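Stoltlow Tabletop Recording Kit

Home > Equipment > Data collection > Recording kits

The Stoltlow kit is for teams who need a steady supply of pick-and-place examples and would like to spend less time building the station. It comes with one arm, one gripper, a fixed camera mount, a white table surface, a black backdrop and the Clarkel recording software. You supply the computer and the cameras.

An operator guides the arm through the task. Clarkel saves the joint positions, gripper opening and camera video together as one episode, with a short text label. Episodes can be trimmed, relabelled or thrown out before export.

Object set

The kitchen set is included with the standard kit. It is made up of light plastic toy food and cookware, in shapes that ask for different grips - a carrot lying flat, a corn cob standing on end, a pan with a knife blade across it. The usual starter task is sorting food to and from the slotted turquoise basket.

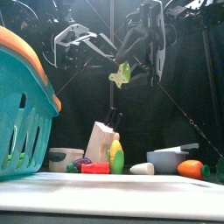 What to expect in use

A new operator normally needs 20 practice episodes before the recordings are worth keeping. After that, 40 episodes an hour is a fair working pace for single-object tasks. We suggest 500 episodes for a first training run on one task, and 1000 if the objects are moved to new places each time.

Thin pieces are harder to pick up than round ones. Leave the failed attempts in if your training method can use them, and tag them as failed when you save.

Options

Bellamy foot pedal - starts and stops an episode with both hands free
Odmont soft finger pads, pair
Second camera mount, clamp fitting
Spare basket
Replacement backdrop cloth, black

Delivery and support

Kits are built to order and arrive part assembled. Allow an afternoon for setting up and calibration. The mounting plate needs a table that does not rock. Spare servos and cables are kept in stock and can be ordered separately from the parts page.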